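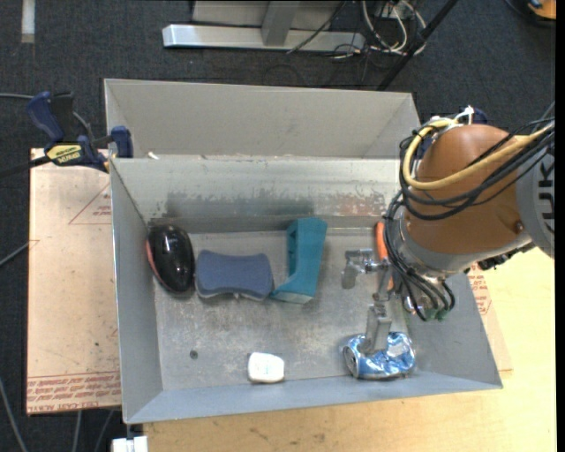
*A mouse, a sponge and a piece of blue plastic along the back wall of the bin.*

**Lost Property**

The ferry to Brakutetti left at ten past six, and Siu-ming Siu had the lost property counter until then. It was a Monday in August. The cases from the weekend had been brought down from the upper deck and stacked by the door, and she was working through them with a pencil.

A man came in with his hat in his hand and asked whether anyone had turned in a key.

"What kind of key?"

"A house key. It's on a string."

She pulled out the drawer where the keys were kept. Most were on rings, with plastic tags from hotels. Two were on strings, a green one and a white one. He looked at both and shook his head.

"It was brown string," he said. "It might have gotten darker."

"When did you lose it?"

"In the spring."

She wrote down *key, brown string, spring* and asked for his name. He said to put Carby. She asked if that was first or last and he said people just used the one. He lived on the island, up past the Clukuro cannery, in the row of houses the company used to own. He had been getting in through the kitchen window since April.

"You could have the lock changed," she said.

"I could. It's 80 for the man to come over and then the lock on top of that."

He sat down on the bench across from the counter. There was nobody behind him, so she went on with the cases. The first held a child's raincoat and a library book. The second held nothing but shoes. She tied a ticket to each one, numbers 397 and 398, and carried them to the shelf.

"My wife had the other key," Carby said. "She took it with her to her sister's."

"Could she mail it?"

"I haven't asked."

Siu-ming sharpened her pencil over the wastebasket. A dog started up on the pier. It was Fang, who belonged to the ticket office and barked at the ferry every time it came in. The windows rattled a little when the engines reversed.

"The window's all right in summer," Carby said. "You get a knee up on the water pipe. In winter I'll have to think again, with the ice."

"How long is she staying?"

"She didn't say."

She found an envelope in the desk, a plain one, and a stamp from the roll that was meant for office use. She put them on the counter with the pencil. He came over and looked at them for a while. Then he wrote an address on the front, slowly, in capital letters. He turned the form she had filled out over to its blank side and stood there.

"What do I put?"

"That you need the key."

He wrote that. It took up one line. Outside they were letting people on, and somebody's cart had a bad wheel that squeaked all the way up the ramp. He wrote another line under the first and covered it with his hand while he did it. Then he folded the paper in thirds and sealed the envelope.

"The mailbox is by the ticket window," she said. "They empty it at seven."

"I'll miss my boat if there's a line."

"There's no line for the mailbox."

He put on his hat and thanked her. Through the glass she watched him stop beside the mailbox, step around the dog, and look at the ferry, where the man at the chain was waving the last few people on. He had the envelope against his chest. The horn went.

She turned back to the cases. The next one was locked, and she had to go and find the screwdriver. When she came back the ferry was clear of the pier, and Carby was sitting on the bench outside with Fang lying across his feet. His hands were empty. The next boat was at eight, so she filled the kettle and took down a second cup.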